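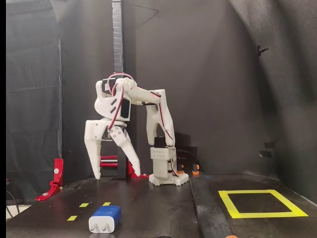 Drotix replacement wrist cable kit

Kellia Bench Spares, Dravcombe
In stock, posted in 2 to 7 working days
Part no. DX-496

I started selling this kit after my own arm let me down, so let me tell you about that first. It'll save you an email!

I'd had a printed arm doing pick and place practice for most of the winter (taped square on one side of the table, a few bits and bobs to move into it, nothing grand). Then one afternoon in January it lifted a part, swung across and just let go in mid-air. No error, no warning. I tried it again and it was fine. Eleven goes later it did it again, and this time the wrist gave a horrible twitch on the way down and I pulled my hand back quicker than I have in years.

I blamed the software. Innes Shearer blamed the power supply, so I swapped that too, and that was money down the drain. In the end it was Sorcha Lindsay who took hold of the servo lead while the arm was stopped with the power off, put a meter on it and bent it back and forth by the wrist. The reading came and went. One strand of the signal wire was holding on and the rest had snapped inside the insulation, where you'd never spot it. 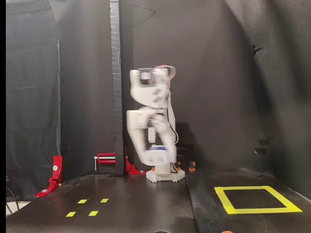 The trouble is that the lead gets a little tug every time the arm reaches up, always at the same spot. Mine was a touch too short and I'd tied it down too tightly at the middle joint, so all the bending happened in one tiny length. The stock lead is perfectly decent wire, it just doesn't like being treated that way (and I was treating it that way all day long).

What's in the bag

2 extension leads, extra flexible, three-core
7 soft ties, reusable
11 sticky cable clips
1 printed sheet with the routing I use now

Fitting

Power off at the wall and let the arm settle on the table before you touch anything. Support it with your hand, as it will flop once the motors let go. Plug the new lead in at the wrist, leave a generous loop at each joint, then move the arm by hand through everything it can do. If the loop goes tight anywhere, give it more. Only tie it down on the straight bits.

Please stop using the arm if you get dropped parts or twitching. Don't do what I did and keep running it to see if it would happen again. A small gripper can still give you a nasty nip, and a sudden swing at face height is no joke.

Will it fit mine?

It fits the ordinary three-pin hobby servo plugs. If you're not sure, send me a photo of the plug and I'll have a look. Ewan Swanson does the packing and he can make up longer leads if you ask in the order notes.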